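piltow-labels
Last touched 1/28/19

A table of 400 care labels, typed in by hand from clothes that passed through the Gistholm swap shop. Each row has the fiber content, the wash temperature and whatever the label had to say about ironing, which was usually more than anyone wanted to know.

Columns: id, garment, fiber, wash, dry, iron, remarks. Remarks is free text and I got chatty in it.

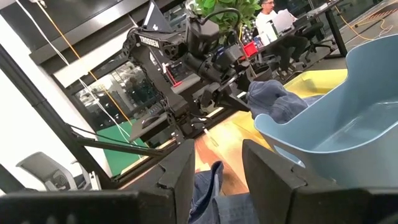

Blank cells mean the label was faded or had been snipped out. 72 rows have no wash value at all. Please don't fill them with the average – I tried, and the wool section became alarming.

Known problems: "tumble dry low" is spelled 4 ways. The Trelero import script fixes two of them and adds one of its own. Run it before you merge, then check the dry column by eye.

License: do what you like.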